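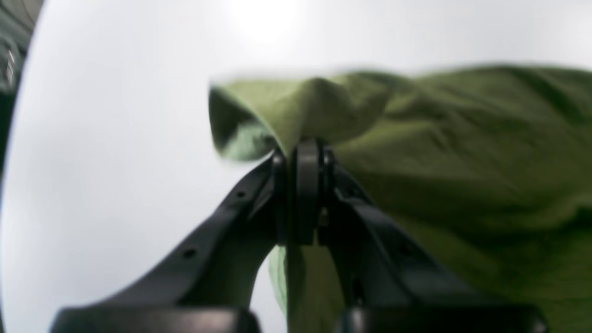 FOR IMMEDIATE RELEASE
Jun 21, 2019

Garment Sorters' Association Asks Zovico to Slow Robot Rollout at Ledusby Laundry

LEDUSBY – The association representing sorters and folders at the Zovico textile service plant in Ledusby today called on the company to hold off on buying more robotic handling stations until results from the first ones have been shared with the people who work beside them.

Zovico installed 2 stations supplied by Berisha on the garment line this spring. The company has told staff that the machines will take over "repetitive handling" and free up employees for "higher-value work." The association has asked twice, in writing, what the higher-value work is. It has not received a list of jobs, pay grades or training dates.

"We are not against a machine that picks up a shirt," said Ermira Vidmar, chair of the association. "I have picked up shirts for a long time and my shoulders would be glad of the help. But we were told the line would get easier. So far there is a sorter standing next to each station to straighten out what it drops, and she still has her own bin to finish."

Garments come to the line in piles, inside out, knotted together, with sleeves caught in other sleeves. A sorter finds an edge by feel, shakes the piece out and passes it on. The stations do the same job with two fingers and a camera. They do well with single flat pieces. Members say soft knits and tangled pieces are another matter, and those make up much of what the plant handles.

During a trial shift in June, members kept a tally at one station. Of 3887 garments sent through, 126 had to be pulled out by hand. Zovico has described that as a strong result. The association notes that the bins for the trial had been sorted ahead of time by staff, whose hours were not charged to the station.

"Anyone can get a good number if the hard pieces are taken out first," said Yeison Bermúdez, a folder on the evening shift. "Put me on a line with no fitted sheets and I'll look pretty good too."

The association is also concerned about pace. Break times on the garment line were changed when the stations went in, and members now report waiting for a machine to be reset, then being asked to make up the missed pieces before the end of the shift. Zovico's rate sheet makes no allowance for stoppages.

The association is asking the company for 3 things before any new order is signed:

Full stoppage and error records for both stations, including time spent on sorting beforehand.

A written promise that no hours will be cut on the garment line while the trial goes on.

Paid training for any sorter expected to clear or restart a machine.

Zovico plant manager Chidubem Nwankwo has agreed to meet with the association but has not set a date. A purchase plan covering further stations remains under review by the company.

Press contact: Teodora Grgić, Garment Sorters' Association, Ledusby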